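Dust and the Desk Lamp: A Study of Small Surfaces in Shared Study Rooms
Final report, Household and Workplace Studies, spring term

1. Why lamps

Our group began with a grand plan to study cleaning habits across the whole Munodia building. By the second week we had cut this down to desks, and by the third to desk lamps. A desk gets wiped when somebody spills coffee on it. A lamp gets wiped when somebody's parents visit.

We wanted to know how long it takes to clean one lamp properly, what kind of cloth does it best, and whether people will keep doing it once the person with the clipboard leaves the room.

2. Method

We sent a short survey to 200 students who use the study rooms in Munodia and Dundora. We then ran cleaning trials on a small table with one lamp, using dry cloths, damp cloths and the paper towels from the restroom, which we included out of fairness and regret.

Each trial covered the head, the pole and the base. The person cleaning could move the lamp but had to put it back where it started. Time ran from picking up the cloth to letting go of it. Folding the cloth afterward was optional, and the results reflect that.

The shape of the lamp matters more than we expected. A long flat head is easy on top and annoying underneath, where you are working by feel. A slim pole takes one pass if you wrap the cloth around it. The base is where everything lands, and it is also where people tend to drop the cloth when they think they are done.
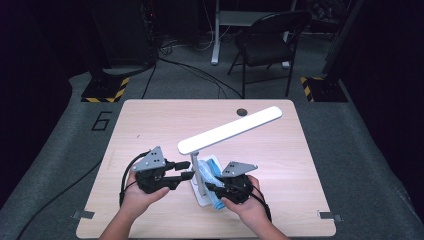 For that reason we split the base into its own score. A trial could earn full marks on the head and pole and still fail at the bottom, and many did. One member of our group failed it 2 times in a row and asked that the scoring be reviewed. It was reviewed. The score stood.

3. Results

Damp cloth won, with a dry pass after it to take off the streaks. Dry cloth alone moved the dust from the lamp to the table, so we had to wipe the table too. Paper towels left lint on the pole and a bad feeling in the room.

A full clean took about 50 seconds once a person had done it a few times. The first try was always slower, mostly because people stopped to look at the cloth.

Survey answers were less cheering. Most people said they cleaned their lamp "sometimes." When we asked for the last time, the word turned out to cover a lot of calendar.

4. Limits

We used one table and one style of lamp. The Fehr study room has clamp lamps with springs, and we have no idea what to do about springs. We also knew we were being timed – nobody cleans like that at home.

5. Next steps

Repeat the trials with clamp lamps, and leave a cloth in each room for a month to see if it moves.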